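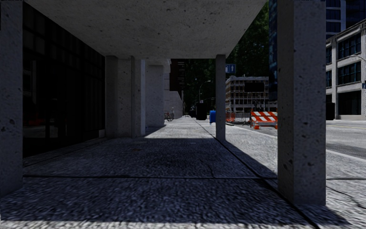
Print this page | E-mail this page

Filed under: Standards & Testing / Calls for Participants

Sidewalk robot working group seeks reviewers and test route raters

Rurkex is putting together a draft code of practice for delivery robots that share sidewalks with people on foot. We need 24 outside participants to review the draft and rate simulated robot runs against it. The work is paid and can be done from home.

The draft covers how a robot should behave on city sidewalks and covered walkways: how fast it may go, how much room it leaves, when it must stop, and what it does when the path ahead is partly closed. It does not cover bike lanes, indoor halls or private yards.

What you will do

Participants join one of two groups.

Route raters watch short simulated runs in the Mirnden test set and score each one on a form. The set has 1,346 runs. Each rater is given 474 of them, and many runs go to more than one rater so that we can compare scores. Runs include arcades with columns, roadwork barricades next to the curb, bins on the sidewalk, parked bicycles, and hard changes from deep shade to full sun. You will mark whether the robot kept to the clearance rule, whether it slowed before a blind corner, and whether you would have been comfortable walking there.

Text reviewers read the draft clause by clause and send written comments. We are most interested in wording that two people could read two ways. "Yield promptly" was in the last version and has been taken out.

Who can apply

You must be 18 or older and able to read English well. Route raters need a computer with a screen large enough to run the Wamo viewer in full size. No technical background is needed for this group.

Text reviewers should have worked with safety rules in some form, such as machine safety, traffic planning, building access or product testing.

We would like to hear from wheelchair users, people with low vision, and parents who push strollers every day. The Wamo viewer works with a keyboard alone and has a high-contrast mode. Tell us if you need something else.

People employed by a maker of delivery robots may comment on the draft when it is posted, but cannot join either group.

Pay and time

Route raters receive $1,000 on completing their full set. Text reviewers receive $600. Both groups have eight weeks and may set their own hours. Scores stay private until the results are published in September, and individual raters are not named.

All raters complete the Shimada practice set first. It takes one evening and has to be passed before the main set is opened to you.

How to apply

Send a one-page letter by e-mail saying which group you want and why. A résumé is needed for text reviewers only. Put "Sidewalk code" in the subject line. Applications must reach us by 24 February 2020. We answer every letter, including the ones we turn down.

E-mail the project office | Print this page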